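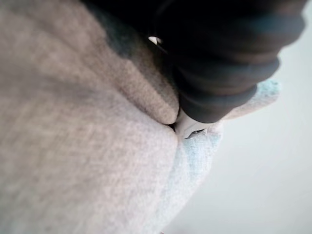
Hellgrauer Strick, ganz nah dran

Graue Strickdecke und blaues Kissen aufs cremefarbene Ledersofa?

Hallo zusammen! Seit April steht bei uns endlich das Ecksofa und ich bin total verliebt. Jetzt will ich es gemütlich machen: weicher grauer Strick dazu und ein Kissen in gedämpftem Blau. Passt das, oder wird es zu kühl? Und wie haltet ihr die Steppnähte sauber?
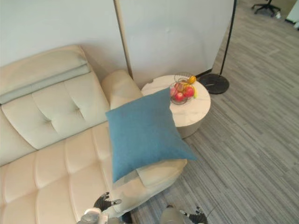
Das runde Tischchen mit der Marmorplatte und der Obstkorb bleiben auf jeden Fall, daran hängt mein Herz. Für Textilien hätte ich noch 400 Euro übrig.

Radwan
Unbedingt so lassen, Creme und Blaugrau ist eine Traumkombi! Ich würde noch ein zweites Kissen nehmen, gern in Rost oder Senf, das greift die Farben vom Obst auf. Für die Nähte nehme ich den schmalen Bürstenaufsatz vom Sauger, kleinste Stufe, danach ein nebelfeuchtes Tuch. Die Decke locker über die Lehne legen (bloß nicht auf Kante falten!), dann kommt der Strick viel schöner raus.

Tondetico
blau geht immer :) neue strickdecken aber erst waschen, meine hat gefusselt ohne ende

Erska
400 Euro brauchst du dafür nie im Leben! Schau mal auf dem Flohmarkt nach Wolldecken, ich hab da schon richtige Schätze gefunden.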